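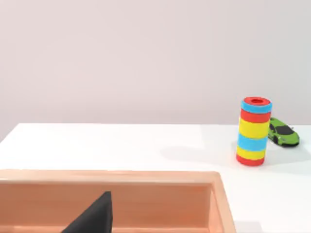 Trorkmont, May

Search questions Go Advanced

Gripper trips on the tray when moving to the ring stack, sim only

I have a pick task in Jadska with a tray, a ring stack and a toy car on a white table. The arm starts low inside the tray and is supposed to lift, cross over to the stack and take the red top ring. In 52 runs it has never finished. The finger catches the side wall of the tray on the way over, the controller throws error 2425 (contact force limit) and the arm goes limp. Sometimes the tray gets dragged along first and knocks the stack down.

I raised the force limit to get past it. Then the finger went straight through the wall and the joints started shaking. I put the limit back. The tray is in the planner's object list, I checked. The same plan is supposed to run on a real Hirose arm later this month and I don't want to find out there. What am I missing?

Itsuki Ichikawa

2 answers

Dionysis Christodoulou wrote:

Check which collision shape the planner has for the tray. Being in the object list only means it has a pose. When you import a mesh with no collision file, Jadska gives the planner a flat plate at floor height and gives the physics the full mesh. So the planner thinks there are no walls, and the physics disagrees. Turn on "show planning shapes" and look at it from the side.

To fix it, build the tray out of boxes, one for the floor and 4 for the walls, and attach them to the same body. Then add a straight lift as its own step before the sideways move. I use 3 cm above the rim.

Leave the force limit where it was. 2425 was doing its job. With a high limit the solver lets the parts overlap and then shoves them apart, and that would be your shaking. On the real arm you would get a bent finger or a broken tray. Run it there at low speed first with a hand on the stop button.

zitura_user wrote:

had the same error in Zitura, reinstalling fixed it for me. maybe try a smaller tray

Comment from Itsuki Ichikawa:

It was the flat plate. Boxes are in and it clears the wall now. Still drops the ring about half the time but I'll open a separate question for that.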